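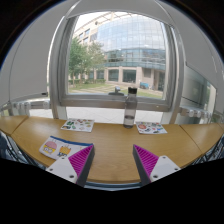 Craft Help > Sewing > Zippers and Closures

How do I keep a zipper from going wavy on a small pouch?

Fredy Correa
March 2, 2022
Hello everyone! I've been sewing little pencil pouches for my niece's class (she teaches second grade, bless her) and I promised her a whole stack by May. The zippers keep coming out rippled, like bacon. I'm using plain quilting cotton and a nylon zipper from the Furkska shop in town, and I've already ripped out five of them. Is it me or the machine?

Batirora
Oh, I remember those days! My guess is you're pulling the zipper tape as you sew, and it springs back afterward. Let it feed by itself, use a longer stitch, and iron some light interfacing onto the cotton first. I also baste mine by hand, which sounds slow, but I put on an old radio show and enjoy it. Leave the zipper half open when you sew the sides together, or you won't be able to turn the pouch right side out. Ask me how I know!

Yordanov
Buy a zipper foot. Mine was cheap and it fixed most of this.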